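Ticket 104: Glaze color shifts in online catalog, Lunde stoneware
Opened by: Agnes Eide
Assigned to: Santeri Rantala
Status: Pending

14th November, 09:31
Catalog pages for the Lunde tableware series show the celadon glaze as gray. The printed catalog is correct. Affects 31 object records, all loaded in the April import. Older records display normally.

10:07
Checked four masters. Each has an embedded wide-gamut profile. The web copies have none. Plitorach strips the profile on export without converting to sRGB first.

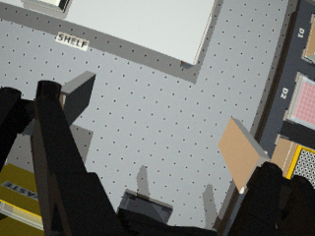 Design Collections, Digital Records Team

11:40
Changed export preset to "convert, then embed." Cleared derivatives for one record (covered jar, Trygve Eide bequest) and rebuilt. Color matches the print proof on the calibrated monitor.

13:15
Batch rebuild stopped at record 7. File locked by Hjørdis Sjöberg, who is editing the maker's mark field. Asked her to check it in.

15:02
Lock released, batch restarted. All 31 rebuilt, no errors in log. Waiting for Agnes to confirm before closing.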